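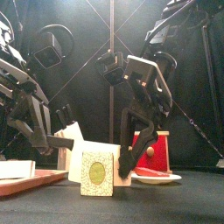

Knife block on the worktop, two arms in position.

Horse short-striding on one hind leg after a chiropractic adjustment: wait or call the vet?
Posted by tallgrass_mare, 16 November 2025
3,245 views | 2 replies | 40 shares

My gelding is a 16-hand warmblood cross, used for low-level dressage. He had his second adjustment on Thursday afternoon. The first was in March, and he was fine the next morning. This time he is taking a shorter step with the left hind, most visible at the walk on a downhill grade. At the trot on level ground I can't see it, but I am not confident in my eye.

What was done, according to the visit sheet: left sacroiliac, two lumbar segments, poll, and a stretch of both hips. The sheet says "hand walk day one, light work day two, normal work day three." I followed that. On day two I lunged him for a few minutes each way at the barn in Hendholm, where the footing is deeper than ours.

No heat or swelling that I can find in the leg. Digital pulse feels the same in all four feet. He is eating and drinking normally and lies down and gets up without trouble. Rectal temperature is normal. He does object when I press over the left side of the croup, which he did before the visit too, though less.
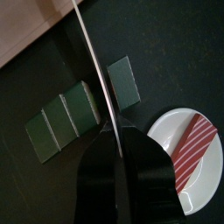
He also had his hind shoes reset on Tuesday, two days before the adjustment. I mention it in case the order matters. The chiropractor is certified and works on referral from our vet clinic, Aneseck Equine. I have left a message with the office and expect to hear back on Monday.

My questions are whether a shorter step three days out is within the usual range of soreness, and whether I should give him bute before anyone has looked at him.

2 replies

hocks_and_stifles
Mild muscle soreness after an adjustment usually shows up within a day and is gone by the second or third. It tends to be on both sides or to shift around. A shorter step that stays on one leg and is still there on day three should be examined. It isn't an emergency on the signs you list, but I would not let it run through the week.

Do not give bute before the exam. It can hide the lameness, and the vet will want to see it at full strength. If he becomes unwilling to bear weight, or the pulse gets stronger in the left hind foot, call the emergency line tonight and follow what they tell you about medication.

Until he is seen:

No lunging. Circles load the sacroiliac area and the inside hock, and deep footing makes it worse.
Hand walk on firm, level ground if he is comfortable doing it. Small paddock turnout is acceptable if he is quiet.
Check pulse and hoof temperature morning and evening, at the same times, and write them down.
Take a video of the walk and trot from behind and from the side, on a straight line, at least two passes each.

The shoeing is relevant. A nail set too close to the sensitive tissue can take several days to show, and a short step at the walk downhill fits a foot problem as well as it fits a back problem. Ask for hoof testers on that foot first. It takes a few minutes and rules out the cheapest explanation before anyone starts on the pelvis.

Also compare the visit sheet from March. If the left sacroiliac was treated both times, tell the vet. The same restriction coming back at the same site is often secondary to something lower in the limb, and hock or stifle would be on my list. Adjusting it again without finding the cause will not hold.

29 people found this useful
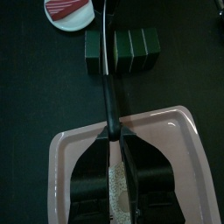

preson_road
Agree on the hoof testers. Mine did the same thing after an adjustment and it was an abscess in the end, popped out at the coronet. I soaked and wrapped it. Would have blamed the chiro otherwise.

I used the Charpentier boot for turnout while it drained. The straps rub a bit, so put something under them. Don't know about the bute, I always just ask the clinic.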